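Reading time: 3 minutes

The Bedix Assessment

The Office of Domestic and Retail Trials gave the unit from Bedix eleven chores to attempt. The list had been drawn up in March by Sutrisno Tuhumury, who had kept shops for most of his working life and who took the phrase "light duties" seriously. Fold a cloth. Put small goods into the proper compartment of a box. Take small goods out again. Hand a card to a customer. Coil a cable and leave it coiled.

Qistina Pillai was appointed examiner. Her instructions ran to five pages and stated that the examiner was to record each attempt as Complete, Incomplete, or Withdrawn. There was no column for anything else. She had asked for one and had been informed, by letter, that the existing form was adequate.

She began each session in the same manner. She read the number of the attempt aloud, noted the time, and asked the operator whether he was ready. Rigoberto Villalobos always said that he was. He sat at the desk with his laptop open and one hand near the box, and he did not look up until she had finished writing.

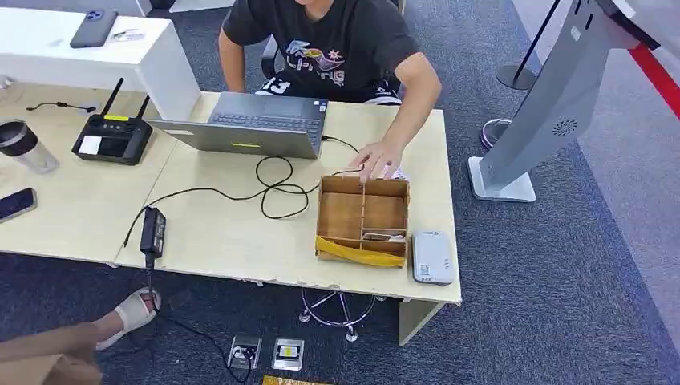
By the afternoon of 21 July 2018 they had reached attempt 282. The chore was the cloth. The unit was to remove it from the box and lay it on the desk, and it was allowed 60 seconds. The Langlois machine, assessed the previous year, had needed nine minutes and had thrown the cloth on the floor. The Skakeo machine had been withdrawn before its turn.

"Is the operator ready?" asked Miss Pillai.

"The operator is ready."

The hand came forward and stopped. It remained where it was for the full period allowed. Miss Pillai wrote Incomplete.

"It was looking for the corner," Mr. Villalobos said.

"I have no means of recording that."

"A cloth has four corners, and when it is bunched up it has none. My daughter had the same trouble with her shirts. She was three."

Miss Pillai considered this. The instructions permitted a remark by the operator to be entered where it concerned the safety of persons present. She could not persuade herself that it did. She turned to the next sheet, which was headed Small Goods, and read out the number.
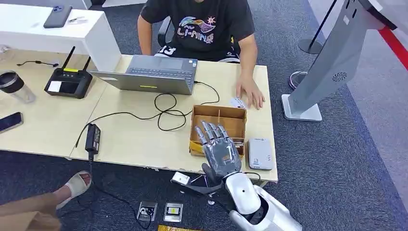 Mr. Tuhumury came down at four o'clock, as he did whenever the compartments were being tried. He stood with his hands behind his back. In his experience, he told them, a new clerk required two weeks to learn the stock and a year to learn where a customer had put it back.

"And did you keep the ones who were slow?" asked Mr. Villalobos.

"I kept the ones who did not break things."

The Office had never asked about breakage. Miss Pillai went back through the sheets, all of them, while the two men waited. There were Incompletes on nearly every page. There was not a single entry for damage — not a cracked lid, not a bent card. She found that she had stopped reading as an examiner and was reading as someone who might one day want her cupboards put in order.

"Attempt 283," she said at last. "Is the operator ready?"

He said that he was. She noted the time, and in the margin, where no entry was authorized, she wrote in small letters: careful.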